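3.2 Looking after the cell

I'll be plain about this part of the work, as most papers skip it and then other groups ring us up asking how we did it. The Plallholm cell is two arms bolted to one front rail, with a dark tabletop between them and painted walls on the other sides. We kept it going for 207 sessions, and the bulk of my April went on cables and bolts (far less on code than I'd hoped!).

Hammad Jafri wrote the first checklist, and we still use most of it. Before a session we nip up the base bolts, look over each cable from shoulder to gripper, and check for a light on both small boards at the front. Then we run each arm out to the back of the table and home again — slowly, with a hand near the switch. Figure 4 has the cell with its fruit props out.
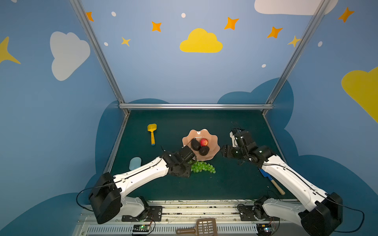
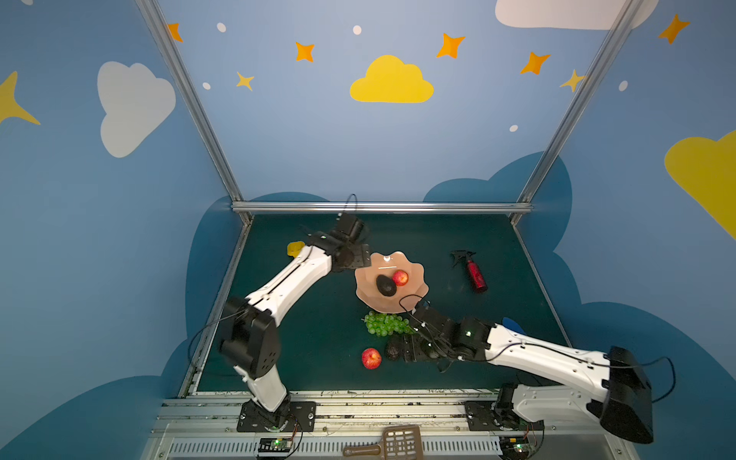
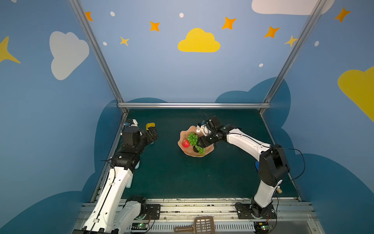
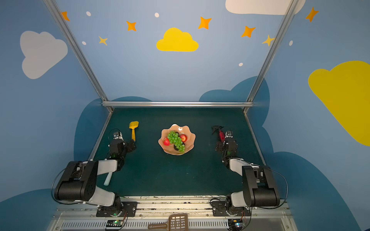

Figure 4. The Plallholm cell at four moments, both arms mounted on the front rail. Grapes are on the table in the first two views and in the dish in the last two.

The cables gave us the most bother. They need a decent loop near the wrist, but if you leave too much it catches when the arms work close together, and our first ties were far too tight. We re-routed both sides after session 83 and wrote the slack down, so the sister cell at Vostham could copy it.

We also re-zero the joints every 700 grasps. Cruickshank's group does it less often and seems happy, so ours may be overkill. Gripper pads get swapped in pairs, even when only one looks worn. The rail slots collect crumbs of all sorts, and I brush them out on a Thursday.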